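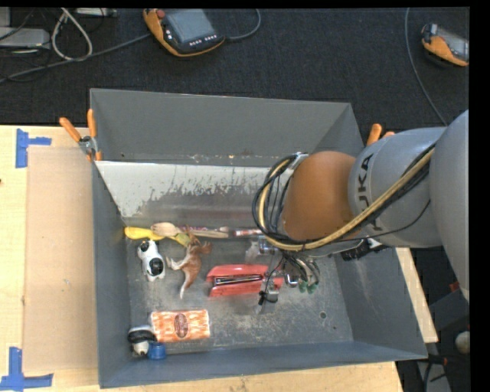

The stapler, the kangaroo and the rest of the gang, with the arm in close.

OK, bin picking thread! We had a proper fault on this cell, it took me way too long to find, and I learned a ton, so I'm writing it all down while it's fresh. November 20, 2019, for future me.

Quick background. The project is called Javgate. The job is simple to say and hard to do: stuff goes in a metal bin, arm picks it out piece by piece, no help from us. Toys, kitchen things, office things, packets. The picking software is ours and we call it Barros.

The fault: in the middle of a long run the arm went down for a pick and just kept going. It pushed the fingers into the bin floor until the controller tripped on force and stopped everything. Loud crunch. Everybody in the room stood up.

First thing, the safety side did what it should. Arm stopped, brakes on, no one inside the line. I've griped about that force limit being too touchy and I take it all back. Every word!

Damage was one bent finger and a new scratch on a floor that had plenty already. If you've never seen the inside of a picking bin after a few months, it's like the bottom of a skillet.

So, why did it happen? My first guess was the depth camera. Shiny metal floor, shiny staple channel on a stapler, bad depth readings, arm thinks the floor is lower than it is. Great theory. I loved this theory.

I spent a whole day on it. Matte tape on test objects, different lighting, all of it. Depth was fine. Off by 2 mm at worst, and the crash was much deeper than that. Goodbye, theory.

Second guess was that the bin had moved. It's clamped, and I'd marked where it goes, but we do bump it. Measured it again from scratch. It hadn't moved at all. (Clamps are the best money we ever spent, I will fight anyone on this.)

Then I did what I should have done on day one and read the logs next to the joint angles, pick by pick. About 700 picks in that run. The early ones were clean. Then the measured grip height starts to drift, only on some picks, and only when the wrist had turned a long way around.

That was the clue! It had nothing to do with where the object was or what it was. A kangaroo and a spoon were equally likely to go wrong. What mattered was how the wrist got there.

It was the cables. We run a bundle down the arm with a loop near the wrist so there's slack when it turns. On turns past 180 degrees the bundle was pulling tight and tugging on the plug for the fingertip contact sensor. Not out, just enough to lose the signal for a moment.

And Barros, bless it, treated "no signal" exactly the same as "haven't touched anything yet." So it kept moving down. Looking for a touch that it could no longer feel. I wrote that line of code myself back in March, so I know who to blame.

Two problems then, one mechanical and one in software, and either one alone would probably have been a nuisance and not a crash. I find that really interesting. The cable could have gone on tugging for ages and we'd have seen a few odd picks and shrugged.

Fix on the hardware side: more slack in the loop, plus strain relief on the plug so any pull goes into the bracket and not the pins. Cheap parts from Bridwood, done in an afternoon.

Fix on the software side: the sensor now sends a heartbeat. If it goes quiet, the arm stops where it is and asks for a person. There's also a hard lowest height that no pick can go under, whatever the sensors say. Should have been there from the start.

We also made the planner pick the shorter way around for the wrist. It used to wind up happily in one direction and then unwind in one big swing. Picks look so much nicer now, you can see it's calmer.

To test it I pulled the sensor plug on purpose, at low speed, with my hand on the stop button on the pendant. It stopped. Did it again from the other side of the bin. Stopped again. I may have cheered.

Still on my list: the loop sits pretty close to the fingers on low picks and I want to be sure it can't snag on a bin wall. The folks at Greltasness run theirs with a spring retractor up the arm. If you've used one on a small cell, please tell me how it went, I want pictures and horror stories!

Also, check what your code does when a sensor says nothing. Go look today. Mine had been wrong for months.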